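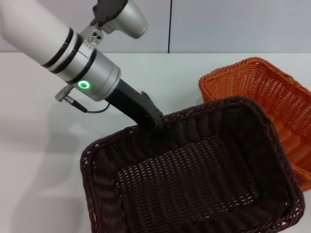 Two wicker baskets, dark brown and orange, on a white tabletop.

Eltard Household Storage Study
Progress report to the Brunent Fund
Mon 9 May

1. Work completed

The survey of storage habits in rented apartments closed on schedule. Forms went out to 660 households in the Wikström and Plutberg districts, and 654 came back complete. The other six lacked a floor area and were left out of the tables.

Each household listed the containers it keeps in view and those it keeps in closets. Open baskets were entered separately from lidded boxes – the pilot had merged the two, and the totals could not be split afterward.

2. Work in progress

Follow-up interviews are under way in Plutberg. Of the 42 planned, almost 30 are done. Transcripts are coded by room first and by container type second. Coding for kitchens is finished; hallways and bedrooms are open.

3. Changes to plan

The Wikström interviews move to September. The district office is renewing its tenant register, and addresses cannot be released before then. The final report date does not change.

4. Budget

Printing and postage came in under the approved amount. We ask to move the balance to transcription – the revised table is in Annex 3.

5. Next period

Finish the Plutberg coding, send draft tables to the Fund, and confirm interview dates with the Wikström office.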